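Research Engineer, Tabletop Manipulation (fixed term, 2 years)
Trorkalska Laboratory, Caron site
Posted 4 September 2020

The manipulation group at Trorkalska is recruiting one research engineer for the Parton project, which studies how a robot arm can learn to push objects on a flat surface from written instructions. The post is full time and is supervised by Bernadette Riviere.

Project background

Parton compares two ways of training a pushing policy. In the first, each demonstration is labeled with one instruction after it is recorded. In the second, long unscripted recordings are divided into short segments and each segment is labeled separately. On our June test set of 695 instructions, the second method completed more of them than the first with the same amount of recorded arm time. The gap was largest for instructions that name a target by both color and shape. We do not yet know how much of it comes from the labels and how much from the variety of starting layouts. The person hired will design and run the experiments that separate the two. 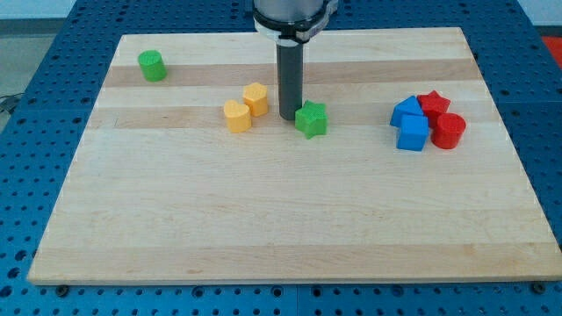
Parton work surface: wooden board on a perforated table, cylindrical end effector, and colored shape blocks.

Duties

Maintain the arm, its control software and the calibration procedure.
Plan and run evaluation sessions, including repeat trials from matched starting layouts.
Maintain the segment labeling tool and check label quality.
Report results to the group every 4 weeks and contribute to publications.

Requirements

Master's degree in robotics, computer science or a related field, or equivalent work experience.
Good working knowledge of Python and Linux.
Experience running experiments on a physical robot. Simulation experience alone is not sufficient.
Basic statistics, including the treatment of repeated trials.

Experience with imitation learning or with the Plindier motion library is useful but not required.

How to apply

Send a resume, a cover letter of no more than 2 pages and one sample of code or technical writing to Agathe Courtois, Trorkalska recruitment office. Interviews will be held at the Caron site and include a practical exercise. Applications are reviewed as they arrive, and all applicants will receive a reply within 8 weeks.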